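How to Get Old Memory Out of an Office Tower Without Regretting It

Fledham Repair Notes > Desktops > Memory

Office towers retire in bulk, usually in March, usually with the dust included. The memory is worth pulling first. It's small, it keeps well in a drawer, and it takes less time to remove than the asset sticker.

Before you start

Shut the machine down, switch off the supply and pull the cord. Hold the power button in for a few seconds. Touch bare metal on the chassis before you touch anything green.

Lay the tower on its side with the removable panel facing up. You can do this job with the case standing, in the same way you can eat soup standing.

Opening up

1. Release the side panel. Business cases tend to have a latch. Home cases tend to have screws, one of which will be stripped.

2. Find the memory slots, the long narrow ones near the processor socket. If a bundle of drive cables is in your way, move it aside gently. Leave it plugged in unless you enjoy puzzles.

3. Push the clips at the ends of the slot outward. Some boards have a clip at one end only, so look before you push.

4. Lift the module straight up by its edges. If it won't come, a clip is still closed. Pulling harder is how you end up shopping for a motherboard.

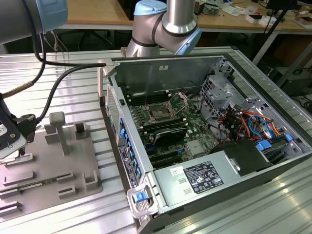 Yevhen Vasylenko
Bench editor, Fledham Repair Notes

Give each module somewhere to sit as soon as it's out. A slotted plate beside the case does nicely, and the green stick lying in one is easy to find again. A pile on the bench is also a system, in the sense that weather is a system.

If the processor socket's bracket is standing open, keep fingers, sleeves and stray screws well away from it.

Putting memory back

Line up the notch, press down evenly and close any clip that hasn't closed itself. Then boot the machine before you refit the panel. Refitting it first guarantees a fault.

Next: Sorting pulled modules by speed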